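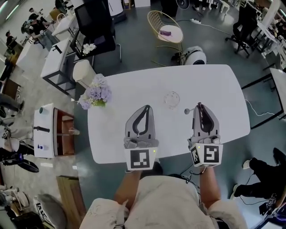 Skuno is hiring chore demonstrators for its home tasks program in Civberg. The question behind the program is a plain one: can a machine do ordinary work around a house or a shop yet? Our answer so far is some of it, slowly, and with a person standing by. Things that take you no thought at all can stop a machine cold. A clear glass dish on a white table is a good case. You can pick it up without looking twice, but on camera it nearly disappears against the tabletop. We need people who will do jobs like that by hand, with a pair of grippers, over and over, so the machines have something to learn from.

Position: Chore demonstrator (casual, with part-time available)
Location: Skuno, Hervieu Building, Civberg
Pay: $33 an hour, including training and set-up time
Contract: To the end of July, with a possible extension
Applications close: 25 Mar 2025

About the work

You will hold one gripper in each hand and use them in place of your fingers. Cameras and sensors record how you move. The task list, which we call Drino, has 534 entries. They include stirring a drink, wiping down a bench, putting cups back on a shelf, folding tea towels, straightening a display and moving flowers without knocking the vase over. Some take a few seconds. Others have several steps and can take ten minutes the first time you try them.

You will repeat each task many times with small changes. The cup might be closer to you, or turned around, or swapped for a different one. Mistakes are fine and we keep a lot of them. If you drop something, say so, reset the table and go again.
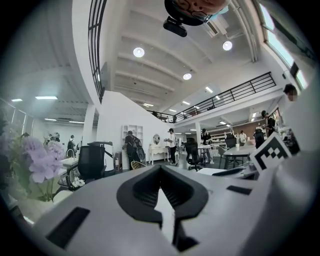 The main floor, looking towards the mezzanine.

Most of the work is done standing up, in a large open room with other people working at tables nearby. It can get noisy. Shifts are four hours, with two breaks. You won't be asked to lift anything heavy, but your forearms will feel it in the first week, and you should tell your shift lead if they still hurt after that.

You don't need to know anything about robotics. Some of our best demonstrators came from cafe work, hotel cleaning, aged care and stocktake. They were quick to notice when a task written at a desk made no sense at a table, and we changed those tasks.

What the machines can and can't do

Applicants often ask about this, so it is worth setting out. Our test machines can now pick up a solid mug and put it down in a marked spot most of the time. They can push a chair in. Soft things are much harder, and so is anything small, thin or see-through. Folding is poor. Stirring looks easy until the stick slips in the fingers or the cup starts to slide.
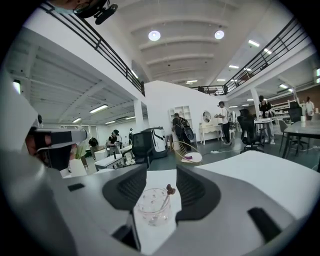 Clear glass cup with a bear-topped stirring stick, between the gripper fingers.

Our target for this stage is 1,000 hours of good recordings. We don't expect to have a machine that can look after a kitchen at the end of it. We do expect to know which chores are close and which ones are years off, and we will share those findings with everyone who worked on the program.

You will need

Steady hands and patience with repeated work
Enough English to follow written task cards and write short notes
To be 18 or over, with the right to work here
To be comfortable being recorded while you work
Closed shoes on the floor at all times

Useful, but not required

Experience in cleaning, hospitality, retail or care work
Good use of both hands — plenty of tasks need the left as much as the right
Being free for early shifts

Recording and privacy

The equipment records your hands, your arms and the room, and your face or voice may be picked up as well. You will get a consent form before your trial shift. Please read it at home and bring your questions. Faces are blurred before recordings leave the team.

How to apply

Send a resume and a short note to Iresha Matubbar, program coordinator, through the Skuno careers page. In the note, tell us about one household job you think a machine will struggle with, and why. A few sentences will do. Shortlisted applicants will be invited to a paid two-hour trial shift. If you need changes to the table height, the lighting or the length of shifts, mention it when you apply and Iresha will call you to sort it out.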